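Home | Projects | Reports | Grants | Contact

Progress report: Dadville Community Pantry, hand baskets and shop floor

Last updated: April

The Heffernan grant was meant to get shoppers off the cardboard boxes and onto proper baskets with handles. We are pleased to report that the baskets exist. The first delivery from Restska came 11 short, and the second came with a polite note and still 2 short. We have stopped counting and started shopping.

Handles were the main worry at the last review. The old ones pinched, and we heard about it every Saturday. 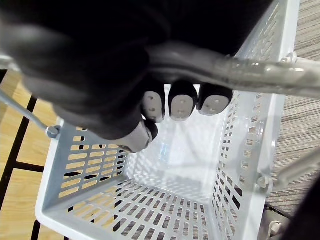

We asked for handles that pivot at the rim and fold out of the way, so the baskets can nest by the door and not colonize the aisle. The aisle is now wide enough for two people who don't like each other.

Of the $1000 set aside for shelving, all of it went on shelving. The Milon branch would like the same setup and has asked twice. Still to do: a basket stand, a sign for the stand, and nine shelf labels that currently say "Soup" over things that aren't.

Recent items
Milon branch: new opening hours
Shelving update
How to donate canned goods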